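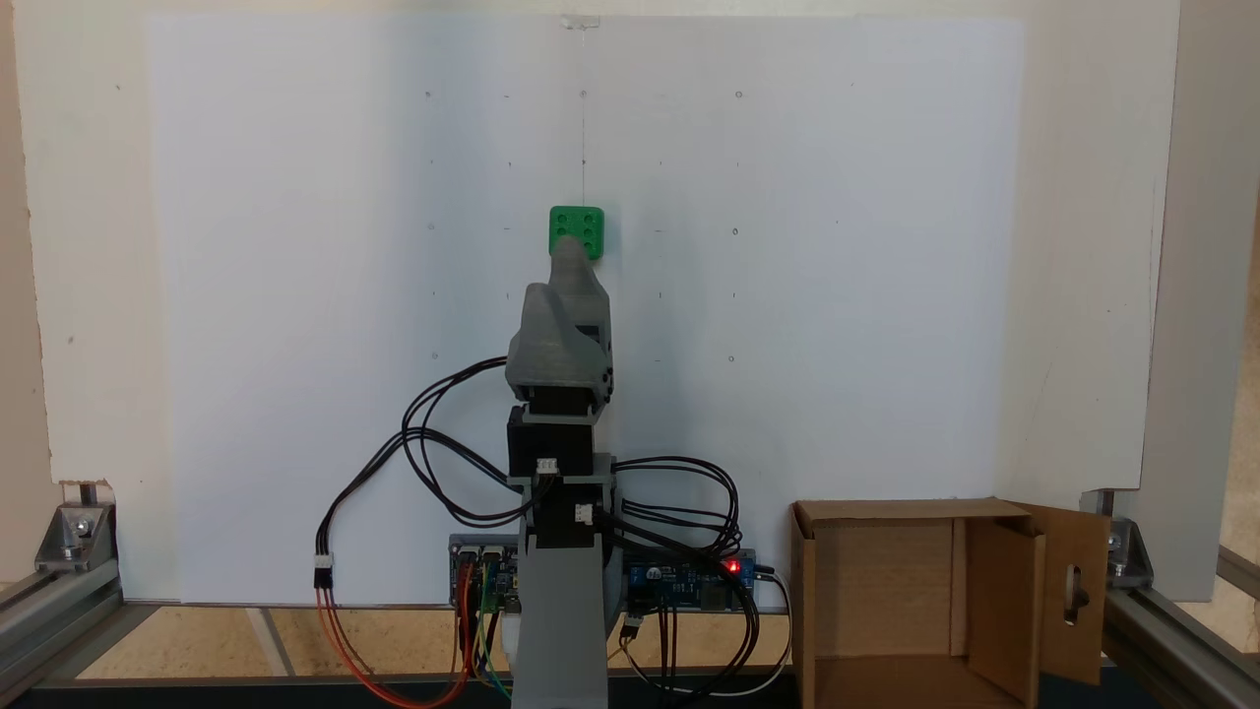 4. Marking out the backboard and choosing your block

Now the fun bit! Once the board is up you can start playing with blocks, and a few minutes spent here makes every later game better.

1. Wipe the white board with a dry cloth and let any old pencil marks go.

2. Draw one vertical line down the board with a soft pencil and a long ruler. Keep it faint. You only want to see it when you look for it.

3. Pick a block. A bright green one with rounded edges is lovely to start with, as it stands out beautifully against white.

4. Turn the block so the six faces you: two columns of three dimples, standing upright. It's the easiest face to read from across a room.

5. Hold the block up near the line and step back. Can you tell which side of the line it's on? If so, you're ready for the Pindcombe games in section 5.

Note: The dimples collect dust and crumbs. A soft, dry toothbrush gets them clean in no time.

Note: Nanami Kikuchi, who wrote the Maltari game cards, likes to try all six faces before settling on one. Do have a go, it's great fun (and the two and the three look surprisingly different on a tilt).

Caution: Don't use marker pen on the board. It leaves a shadow that won't rub out.

Caution: Keep drinks well away from cables and circuit boards, and switch off at the wall before you wipe down the table.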